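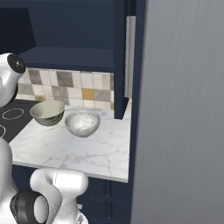 Iron Supplements in Early Childhood: What Parents at One Clinic Know
Student project report, Vasanthi Uddin
Health Education, Herath College

Background
Babies are born with a store of iron that runs low in the middle of the first year. After that they need iron from food, fortified cereal or drops. The nurses at the Vullcombe clinic told me that many parents stop giving the drops early. I wanted to find out why.

Method
I wrote a questionnaire with 9 questions and tested it on four parents from my own building. Two questions were confusing and I reworded them. In June I gave the final version to 20 parents in the waiting room. All had a child between six months and two years old. No names were collected.

Results
Most parents knew that iron has to do with blood. Fewer could name a food that contains it, and meat was the usual answer. Beans and lentils came up only a few times. Nine parents had been told to give drops, and four of them had stopped before the bottle was finished. The reasons they wrote down were stained teeth, constipation, and the child spitting the drops out. One parent had mixed them into milk, which makes iron harder to absorb.

Leaflet
I made a one-page leaflet and the college printed 300 copies. It went to the clinics in Vullcombe and Trasberg. The text was checked by a clinic nurse.

Limits
The group was small and came from a single clinic. The questionnaire was in English only, so some families could not take part. I did not go back to ask whether anyone had read the leaflet.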